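Section 4: First Wash and Setting Up Your Cycles

Last updated Dec 2, 2021

Okay, so your Voltham washer is level, the hoses are on and nothing is dripping. If something is dripping, go back to Section 3 and look at the rubber washers inside the hose ends, which is where I went wrong on my own install. I put this guide together after fitting the Voltham 826 in my place in Jostuvville, and I've kept adding to it as people write in with questions.

Before you wash any real clothes, run the drum empty one time. There's a bit of factory oil and dust in there and you don't want it on your shirts.

1. Open both water taps all the way.
2. Check that the drum is empty. The paper packet with the spare feet is usually taped inside, so feel along the back.
3. Turn the dial to Cottons and press Temp until the top light comes on.
4. Put one spoonful of detergent in the main tray. No softener this time.
5. Press Start and hold it until you hear two beeps – one beep means it only woke up the display.
6. Stay nearby for the first fill and keep an eye on the hose connections.

The empty run takes 59 minutes on mine. If yours stops partway and shows 327, that's the slow fill code. Nine times out of ten a tap is only half open. Turn it all the way, press Start again and it should carry on from where it left off.

CAUTION: Don't pull on the door when the cycle ends. The lock takes a little while to let go, and the handle is the weakest part of this whole machine. Wait for the click.

Sorting your first load

I'm not very strict about sorting, but I do pull out anything black and do it separately for the first few washes. Dark dye loves to travel, and it will find your palest sheets every time! I do my sorting in the bedroom, where there's space to spread things flat, check the pockets and read the care labels before anything goes near the drum. 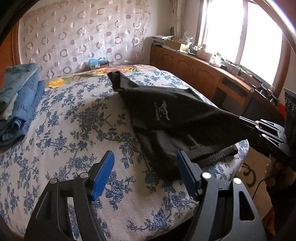
Fig. 4-1. Black garment laid out on a printed sheet.

7. Empty the pockets and close any zippers. An open zipper will chew up the door seal over time.
8. Turn dark things inside out.
9. Load loosely. You should be able to fit your hand flat between the clothes and the top of the drum.
10. Choose Darks for black and navy, Mixed for everyday stuff, and Bedding for sheets and covers.

Note: Bedding uses more water and a slower spin, so sheets come out heavier than you might expect. I add a second spin (press Spin, then Start) and it saves me a lot of time on the line.

Saving a favorite cycle

This is the feature I bought the thing for. You set up a wash exactly how you like it and keep it on one button.

11. Pick your cycle, temperature and spin speed as usual.
12. Hold the Star button for five seconds. The display blinks and then shows a number.
13. Let go when the number stops blinking. Done!

Mine is set to Darks, cold, medium spin, and I've hardly touched the dial since June. If you lose power the saved cycle stays put, but the clock resets, so delayed starts will be off until you fix it.

CAUTION: Only use the delay timer when you'll be home and awake for the run. A hose can let go on any washer, new or old.

If the display shows 921 while you're saving, the panel lock is on. Hold Temp and Spin together until the little key symbol goes away, then start over from step 11.

One more thing about detergent. The tray has a fill line for powder and a flap for liquid, and the flap has to be down for liquid or it all runs straight through at the first fill. I use a Famier liquid and stay well below the line. If you see suds on the glass during the last rinse, use less next time and run an extra rinse now.

Section 5 covers the drain filter. Have a shallow pan and an old towel ready before you start it.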